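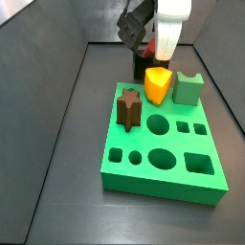
Die **Beschaffungsplanung für Greifzellen** umfasst die Auswahl, Kalkulation und zeitliche Einplanung kleiner Roboterarbeitsplätze, an denen Teile gegriffen, umgesetzt oder in Öffnungen eingesteckt werden. Zum Umfang zählen üblicherweise Arm, Greifer, Finger, Kameras, Einhausung, Rechner und die Gegenstände, mit denen gearbeitet wird. Der Begriff klingt nach einem geordneten Verfahren. In der Praxis entsteht der Plan häufig erst, wenn der Arm schon bestellt ist, und der Rest des Budgets muss sich nach dieser Bestellung richten.

## Abgrenzung

Von der Planung industrieller Fertigungslinien unterscheidet sich die Beschaffung einer Greifzelle vor allem durch das Fehlen einer Stückzahl. Eine Linie lässt sich gegen ihren Ausstoß rechnen. Ein Arbeitsplatz, an dem Formklötze in ein Steckbrett gesetzt werden, hat keinen Ausstoß, für den jemand bezahlt. Amortisationsrechnungen, die Anbieter auch für solche Zellen vorlegen, beruhen deshalb meist auf eingesparter Arbeitszeit, deren Herkunft im Angebot nicht genannt wird. Archana Thakur nannte diese Spalte »die einzige, die man am Bildschirm verbreitern muss, damit die Zahl hineinpasst«.

## Kostenarten

### Arm und Greifer

Der Arm ist der sichtbarste Posten und wird entsprechend gründlich verhandelt. Greifer und Finger gelten dagegen als Zubehör. Das ist fragwürdig, denn die Finger bestimmen, welche Teile überhaupt gefasst werden können: Ein Zylinder stellt andere Anforderungen als eine flache Platte oder ein Prisma mit sternförmigem Grundriss. Wer ein Fingerpaar für alle Formen einplant, plant in der Regel auch eine Nachbestellung ein, nur ohne Haushaltsstelle.

Im Vorhaben Irkside war der Greifer samt Fingern mit 1257 Euro angesetzt. Abgerechnet wurden 3138 Euro. Die Differenz entfiel auf geänderte Finger, Adapterplatten und eine zweite Lieferung, nachdem das Lochbild der ersten nicht zum Flansch gepasst hatte. Der Anbieter Flistov verwies auf die Zeichnung, die Besteller verwiesen auf den Katalog. Bezahlt haben die Besteller.
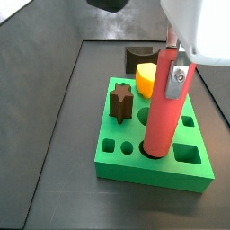
Gerade beim Einstecken zeigt sich, wie wenig die Angaben im Datenblatt helfen. Die Wiederholgenauigkeit des Arms wird unter Bedingungen ermittelt, in denen kein Teil im Greifer verrutscht und kein Rand nachgibt. Für die Frage, ob ein Klotz in seine Öffnung findet, zählt die ganze Kette vom Flansch über die Finger bis zur Lage des Bretts. Ein teurerer Arm verbessert daran nur das erste Glied. Ob sich der Aufpreis lohnt, lässt sich vor dem Kauf kaum belegen, und Vorführungen beim Anbieter belegen es auch nicht, solange dieser die Teile selbst mitbringt.

### Einhausung und Kameras

Wände, Boden und Beleuchtung werden oft aus Restmitteln bezahlt. Eine graue, gleichmäßige Umgebung ist billig herzustellen und für die Bildauswertung angenehm, solange die Teile sich farblich abheben. Dunkle Teile auf dunklem Boden verlangen mehr von Licht und Kamera. In Ausschreibungen fehlt dieser Punkt regelmäßig, weil die Farbe der Teile beim Einkauf niemandem als technische Eigenschaft gilt.

Bei den Kameras ist zwischen festem Blick auf den Arbeitsbereich und Blick vom Handgelenk zu unterscheiden. Beide verursachen Folgekosten: Halter, Kabelführung, Kalibrierung, Speicherplatz. Kabel am bewegten Arm sollten als Verbrauchsmaterial gebucht werden. Der Hersteller Mishra führt sie unter »Wartungsfreie Komponenten«, was buchhalterisch bequem ist.

### Arbeitszeit

Der größte Posten steht in vielen Anträgen gar nicht. Für Irkside waren zwei Wochen Inbetriebnahme vorgesehen; der Stundenzettel wies am Ende 320 Stunden aus, verteilt auf mehrere Personen, von denen keine im Antrag stand. Ein Vergleich verschiedener Zellen ist schwierig, da viele Einrichtungen solche Stunden der laufenden Tätigkeit zuschlagen. Niedrige Projektkosten sagen daher zunächst nur etwas über die Buchungspraxis aus.

## Teile und Vorlagen

Steckbretter und Formklötze kosten wenig und erhalten in der Planung entsprechend wenig Aufmerksamkeit. Ihre Maße sind jedoch der eigentliche Prüfmaßstab der Zelle. Wird ein Satz durch einen äußerlich ähnlichen ersetzt, sind ältere Ergebnisse mit neueren nur noch bedingt vergleichbar. Empfohlen wird der Kauf mehrerer Sätze aus derselben Charge. Ob diese Empfehlung befolgt wird, hängt davon ab, ob jemand sie vor der Bestellung liest.

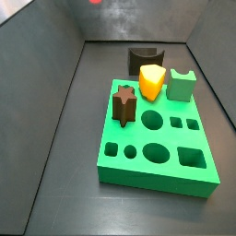 Tarun Sandhu wandte dagegen ein, Ersatzsätze auf Vorrat seien verschenktes Geld: Wer eine Zelle nur mit einer einzigen Charge betreiben könne, habe ein Problem mit der Zelle und keines mit dem Einkauf. Er halte es für sinnvoller, absichtlich verschiedene Sätze zu beschaffen und die Streuung mitzumessen.

Der Einwand ist berechtigt, verschiebt die Kosten aber in die Auswertung. Verschiedene Sätze müssen vermessen, beschriftet und getrennt gelagert werden. In Drelisby wurde zunächst dieser Weg gewählt und nach einem halben Jahr wieder verlassen, als sich die Klötze in einer gemeinsamen Kiste fanden.

## Zeitplanung

Lieferfristen für Arme werden meist eingehalten. Verzögerungen entstehen bei Kleinteilen, bei Freigaben und bei der Frage, wer den Raum bezahlt. Ein verbreiteter Ablauf sieht die Bestellung im Juni vor, damit die Mittel noch im Haushaltsjahr abfließen. Fachlich spricht dafür wenig: Finger und Halter lassen sich erst sinnvoll festlegen, wenn die Teile feststehen, und die Teile stehen im Juni selten fest.

Naveen Nishad schlug vor, die Reihenfolge umzukehren und zuerst Teile, dann Finger, zuletzt den Arm zu beschaffen. Anbieter raten davon ab — sie verkaufen allerdings auch zuerst den Arm. 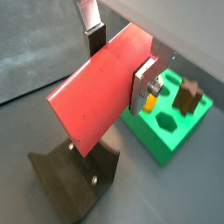 Für die umgekehrte Reihenfolge spricht, dass Greifversuche mit geliehenen oder handgeführten Fingern wenig kosten. Flache Teile lassen sich zwischen zwei Backen gut halten, doch die Backen brauchen beim Absetzen Platz, und dieser Platz fehlt dann neben den Nachbarteilen. Solche Konflikte sind mit einem Satz Teile und einem Messschieber zu erkennen. Im Leistungsverzeichnis erscheinen sie gewöhnlich erst als Nachtrag.

## Kritik

Bemängelt wird vor allem, dass Planungsleitfäden fast durchgehend von Anbietern stammen. Der Leitfaden von Flistov widmet der Armauswahl ein ganzes Kapitel und den Fingern eine Tabelle. Citlali Zavala hielt dem entgegen, unabhängige Leitfäden seien auch nicht besser, sie veralteten lediglich langsamer, weil in ihnen keine Preise stünden.

Strittig ist außerdem die Höhe der Rücklage. Pauschale Aufschläge auf den Gerätepreis sind leicht zu begründen und treffen den tatsächlichen Bedarf selten, da die Nachkosten kaum vom Preis des Arms abhängen. Ashok Grewal befürwortete eine Rücklage je Teileform. Angewendet wurde das Verfahren bisher nur in Drelisby; eine Abrechnung dazu liegt nicht vor.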